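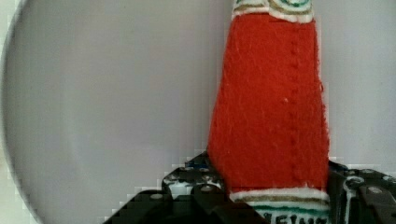 Brushed fabric with a raised nap shows lint quickly.

How to wash and store felt play food

Posted Nov 11, 2023 by Benedetta Martinelli

Felt toys can be cleaned at home, but most of them should not go in the machine. Wool felt shrinks and mats. Acrylic felt holds up better, though the stuffing can clump either way.

What you need: a lint roller, a bowl of cool water, mild dish soap, a white cloth and an old towel.

1. Roll off the dust and hair first. Water turns lint into small gray balls that are hard to pick out later.

2. Test a hidden spot. Dab it with a damp white cloth. If color comes off, stop there and stick to dry cleaning with the roller.

3. Mix a few drops of soap into the water and wring the cloth out well. Pat the stain and work from the outside in. Do not scrub – felt pills fast.

4. Go over the area again with plain water.

5. Press with the towel, push the piece back into shape and leave it to dry for a full day away from the heater.

Plastic pieces are easier. Wash them in warm soapy water and stand anything with holes on its side to drain.
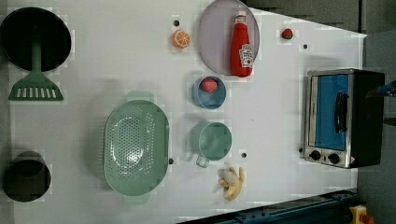
A green colander and slotted spatula among the toy kitchen pieces.

Store felt and plastic in separate bins. Hard edges rub the fuzz off soft pieces, and a damp pot at the bottom of a bin will leave a mildew smell in everything above it. A cotton bag works well for felt.

Loose threads can be trimmed with small scissors. Don't pull them, especially next to a seam.

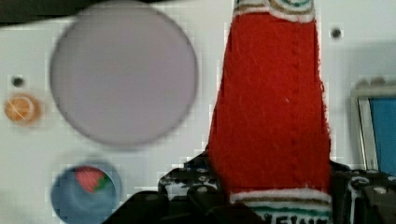 Sigita Rozīte: I tried the soap method on a felt tomato in June and it dried stiff. A second rinse with plain water fixed it, so I would do step 4 twice.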